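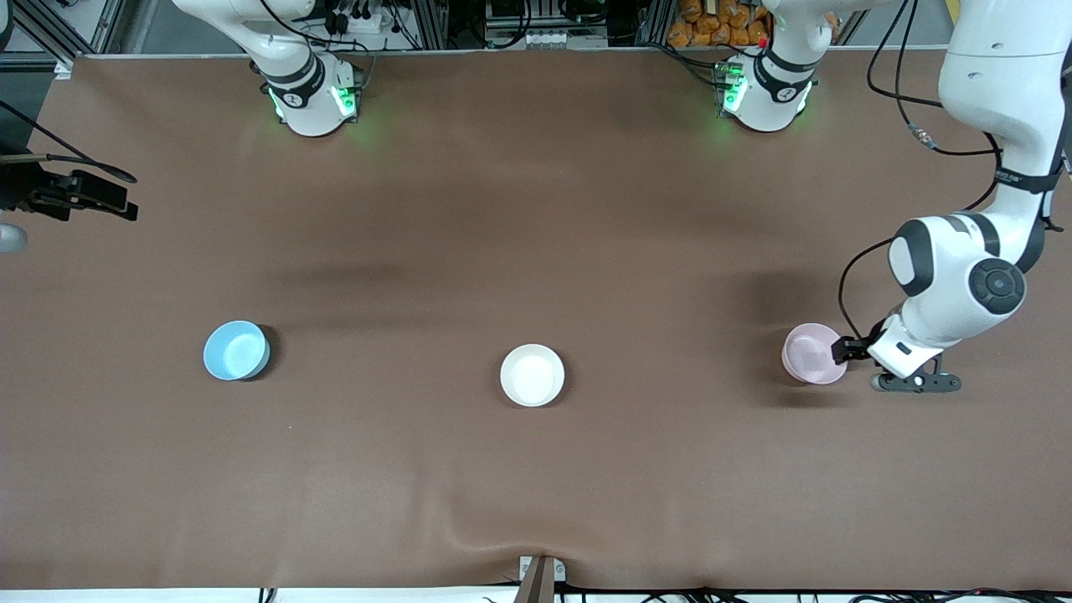

Tenden Bench Practice Kit for two-arm stations

The Tenden kit is a set of bench rules, printed cards and checklists for teams that run two arms over one table. We love this product, partly because we use it every day ourselves! It came out of a long argument at Jonby about who was allowed to reach over a table while the arms were powered, and it grew into something people ask us for by name.

What you get
- 19 laminated rule cards, one rule per card, with big type you can read from across the bench
- 2 wall sheets: start of shift and end of shift
- A log book with 1000 numbered lines
- A folder of blank cards for your own house rules

The rules we get asked about most

Card 3, One Arm Moves. While one arm is holding something, the other stays parked clear of the table. Davoud Naseri wrote this one, and it has held up beautifully through every revision.

Card 5, Only What the Task Needs. If the task is three bowls, the table holds three bowls. Mugs, pens, tape and hex keys go on the shelf behind or in a drawer.

Card 8, Grip the Rim. For shallow dishes, close the fingers on the rim at low force and check the grip before lifting. Write the force setting in the log - the number, please, and never "same as before."

Card 11, Green Is Not Permission. A green light on a base doesn't tell you it's safe to put your hands in. Ask the operator, wait for a spoken "clear," then reach.

Card 14, Cable Slack. Run the arm slowly through its full reach and watch the wrist cable the whole way. Redo this after any change of gripper.

Card 16, Flat Cover. Smooth the table cover before each session and log any fold you can't get out. Roya Shirazi fought hard for this card and she was so right, a wrinkle can tip a light dish.

Setting up

Allow around 7 minutes for the start-of-shift sheet once your team knows it. The first few times will be slower, and that's fine. Read the cards out loud in pairs, one person at the bench and one at the stop button.

The cards work alongside your own risk assessment and the manual for your arms. They don't replace either one.

The June revision adds a clearer handover line to the log book. Older log books still fit the folder. Questions about the cards go to Soudabeh Zamani at the Jonby bench desk, and she really does enjoy getting them.

We use cookies to remember your settings. Accept all | Manage choices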